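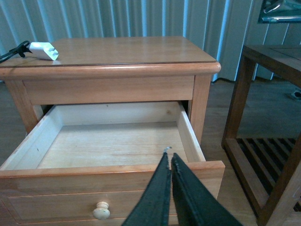

Chapter 7
Comparing Grippers on Household Furniture

Search this book Enter keyword or section number
Contents > Part II: Hands and Eyes > Chapter 7

7.1 Purpose of the Chapter

Earlier chapters dealt with grippers on the test bench, where the part to be grasped is held in a fixture and its position is known. Furniture offers no such help. A drawer has play in its runners, its knob may be smaller than the finger pads, and its front may stand level with the surrounding wood. The chapter treats the drawer as a test object and asks how two designs of gripper may be compared on it fairly.

The comparison follows a method set out by Verena Eder in her course notes of 09/03/2024. Two parallel-jaw grippers are considered, the Flirnik and the Prinby. Both are fitted to the same arm and run under the same controller, the Taipe, so that differences in the results may be assigned to the jaws and pads. Students who have not yet worked with the Taipe should read Appendix C before attempting the exercises.

7.2 The Test Object

A small wooden nightstand with two drawers is well suited to the purpose. Round knobs give the fingers little to hold, and a recessed panel on each drawer front changes the distance between the gripper and the wood over a short span. A controller that assumes a flat front will therefore make errors near the edge of the panel.

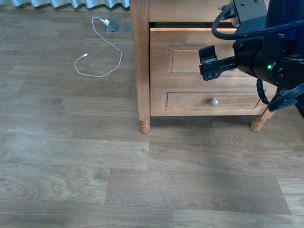

The approach is to be made at low speed. In the Eder method the arm stops 50 mm from the drawer front, the pose is recorded, and only then is the final move allowed. The stop adds time to each trial, but it permits the operator to separate an error of approach from an error of grasp. The two are easily confused when only the final result is written down.

Cable routing must be settled before the first trial and left unchanged until the last. A loop that hangs near the wrist can touch a knob or a leg and alter the force reading - a fault often blamed on the gripper itself.

7.3 Camera Placement

Two views are used throughout. The first is taken from above and to one side, and shows the arm in relation to the whole cabinet. It is the better view for judging clearance and for checking the height of the gripper against the gap between the drawers.
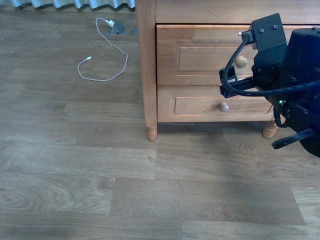

Figure 7.2 Gripper held level in front of the drawers, with the arm entering from the right.

The second view is taken at the wrist. It shows the fingers and the target together, and is preferred for the last part of the approach. Its weakness is that the fingers hide part of the work. With the jaws wide apart, a finger may cover a portion of one drawer while the knobs remain in sight. 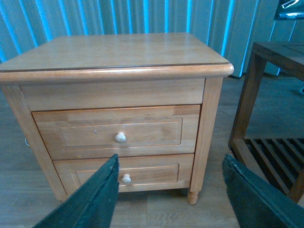 Figure 7.3 Wrist view with the fingers spread and both knobs visible.

Light from behind the furniture deserves attention. Exposure should be set on the drawer front and then locked, as automatic adjustment will darken the wood whenever a bright curtain enters the view.

7.4 Recording the Trials

The data set used in this chapter, known as Furby, contains 700 trials. Of these, 319 were made with the Flirnik and the remainder with the Prinby. A further 103 practice runs were kept apart and do not enter the tables. Each record gives the starting pose, the width of the jaws at contact, the peak pulling force and the final position of the drawer.

A trial is counted as complete when the drawer has been opened to the marked distance and the fingers have let go of the knob. Partial openings are entered under a separate code. Section 7.5 explains how these codes are assigned and works through the first set of results.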